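Teaching a bottle-to-shelf move by remote control - how many demos?

Yanti Liem
I'm steering a simulated arm by hand controller and loving it! The task is the blue bottle and the little shelf unit.
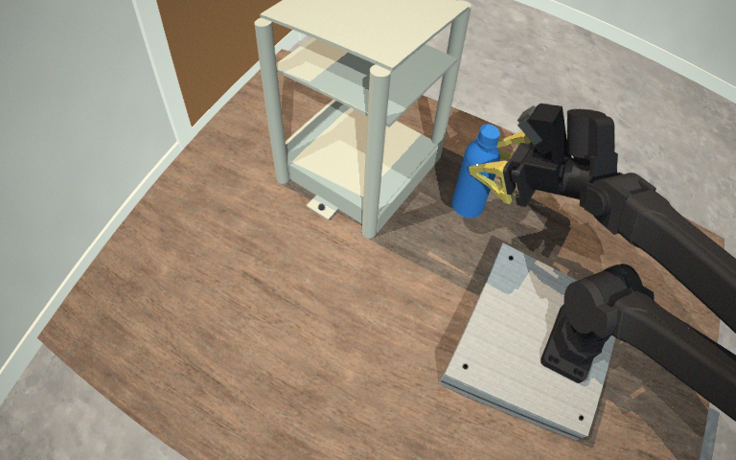

Gripper at the bottle, main view

My 159 demos look jerky near the bottle. Should I bin them? 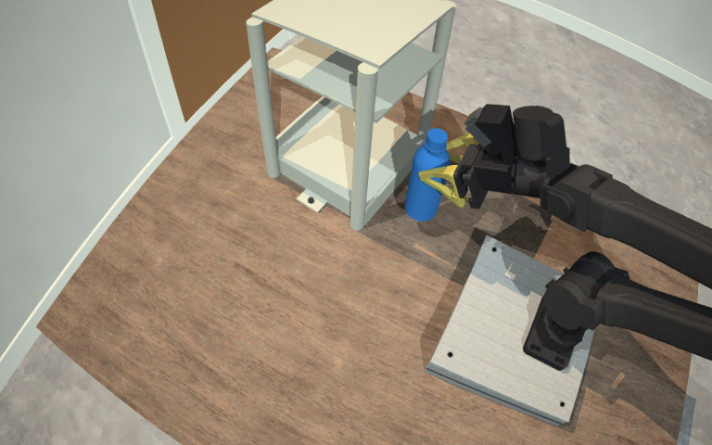

Saimi Sjöberg
Keep them! Slow down for the last bit and record up to 200. Check the wrist view too - mine taught me loads.

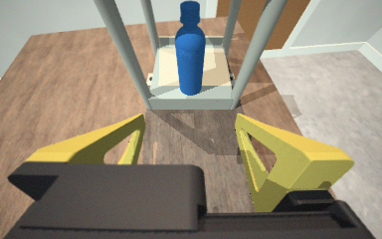

Azlan Lumenta
Just do 800.

Kamarul Hutapea
800 is a slog! Vary the start position first, and keep a wide view open as you steer.

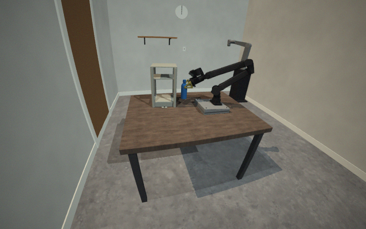

I rest my elbow on the desk as well - brilliant for smooth approaches.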